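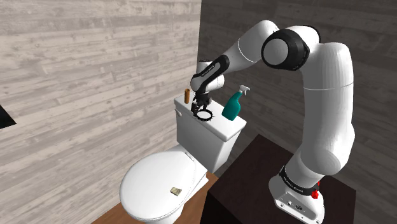 Where does the water go when you flush?

Every time you flush, whoosh, off goes the water on a rather long trip, and most of us never give it a second thought! Let's follow it, shall we?

Just past the bowl there is a bend in the pipe, a bit like the neck of a swan. A little water always stays sitting in that bend, and it blocks the smelly air from drifting back up into your house (clever, and very old).

After that the pipe slopes gently downhill under your garden and joins a bigger one under the street, called a sewer. Your neighbours' pipes join it too, and so do the ones from your school. In the town of Hedeck, the sewers stretch for 126 kilometres, and the widest is tall enough for a grown-up to walk through, though I wouldn't fancy it myself!

At the treatment plant, big screens catch the rubbish first. Then the water rests in wide tanks while the heavy bits sink, and after that come the tiny living things called bacteria, who gobble up the muck that's left over. It takes 18 hours at Hedeck, start to finish, before the cleaned water flows out to the river.

Only pee, poo and paper should go down, please. Wipes belong in the bin.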